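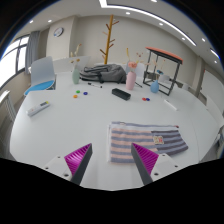

Studio Guides: Relief and Intaglio

4. Setting up the Pranlow press for your first print

This is the fun part! Your press is bolted down and level (section 3), so now you get to dial in the pressure and pull something. Keep section 5 handy if you're printing from wood, as the blankets come off for that.

1. Wind both pressure screws up until the roller lifts clear of the bed.

2. Center the bed under the roller and check that the end stops are tight. Never run the press without them.

3. Lay the thin felt down first, then the thick one, with their front edges staggered so the roller can climb on gently.

4. Lower the screws one at a time, a half turn each, until both gauges read 20. Uneven gauges give you a print that's dark down one side.

5. Run a bare, beveled plate through with a sheet of damp scrap paper. You're looking for a crisp plate mark on all four sides – it's lovely when it appears!

6. Ink and wipe your plate, lay it face up on the bed and pull a proof.

CAUTION: Keep fingers, sleeves and long hair well away from the roller whenever the wheel is turning. One person turns, and that same person places the paper.

Note: For drypoint, back off a quarter turn. The burr is delicate, and too much pressure will flatten it long before you've finished your edition.

Note: Seija Lappalainen, who wrote the first version of this guide, likes a gauge reading a touch lower for aquatint (try it on a test plate, the blacks come up beautifully).

Replacement felts are part 2356 for the Beneck bed and part 2000 for the wider Kokkonen bed. Wash felts by hand in cool water and dry them flat.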